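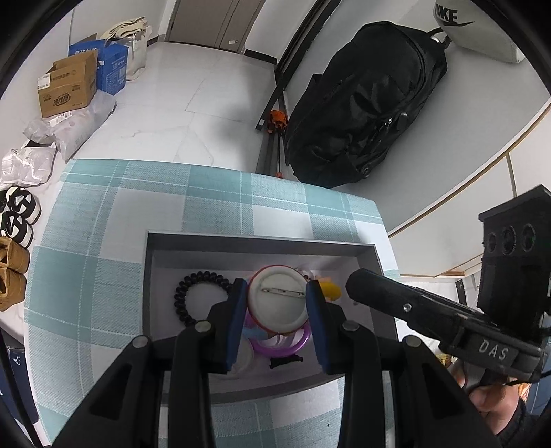 The Salt Road: How a Small River Port Fed Half a Kingdom

Paperback, Brodis Local History series, 2nd edition

Before the railway came, everything that Likport ate, burned or sold had to arrive by water or on the back of a mule. This book follows one of those goods, common salt, from the flat boats on the river to the kitchens of the hill villages, over a period of 80 years.

The story begins with the building of the first salt store at the lower quay. It was a poor building, badly roofed, and in its second winter a part of the stock was lost to the rain. The town rebuilt it in stone, and for this it borrowed money from the Kolář family, who owned the mill and soon owned also the boats. How one family came to control the price of salt in 11 parishes is the subject of the long middle chapters, and many readers of the first edition told us these are the best part of the book.

But it is also a book about the people who did the carrying. The drivers went up to Drilar in spring, when the snow was gone from the pass, and came back with wool and cheese. They left few letters. What we know of them comes mostly from toll books and court papers, where they appear when they did not pay, or when they fought. The author has read these papers with patience and does not pretend to know more than they say.

The last chapter tells of the salt riot, which began at five in the morning at the door of the store and was finished before noon. Older books give it one line. In this edition it has a full chapter, with the statements of the witnesses printed in translation.

What is new in the second edition
The chapter on the riot is longer. The map of the mule roads was drawn again and now shows the bridges. There is a new index of places, with both the old and the present spelling of names. Several mistakes in the table of tolls were corrected - we thank the readers who wrote to us.

Details
Format: paperback, sewn binding
Illustrations: 55, black and white, with 2 folding maps
Language: English
Also in this series: The Millers of Drilar; Bridges and Ferries of the Upper Valley

Delivery
Orders are packed at our shop in Likport and usually leave us in around two working days. The folding maps are placed in a pocket inside the back cover, so please check that they are there when you open the parcel. The first edition is sold out and will not be printed again. The hardback is planned for April - it can be ordered in advance by e-mail or at the counter.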